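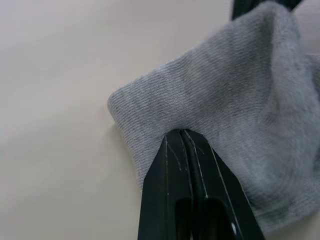
A gripper takes hold of a gray knitted sock at the Clinatier open day.

Clinatier opens its Andilberg workshop to neighbors, families and anyone curious

ANDILBERG, February – Clinatier was delighted to welcome 300 guests to its Andilberg workshop this month for an open day that ran from ten in the morning until well past closing time (we simply didn't have the heart to send people home!).

Visitors gathered by the laundry bench, where robot arms worked with everyday socks, and many stayed to chat with the team over coffee and a very generous supply of plum cake. Our good friends at Joltska joined us for the afternoon talks, and the bakery Rüegg kindly sent over 100 rolls for lunch.

Guided tours for schools and clubs, in groups of up to 20, can now be booked at the Clinatier front desk.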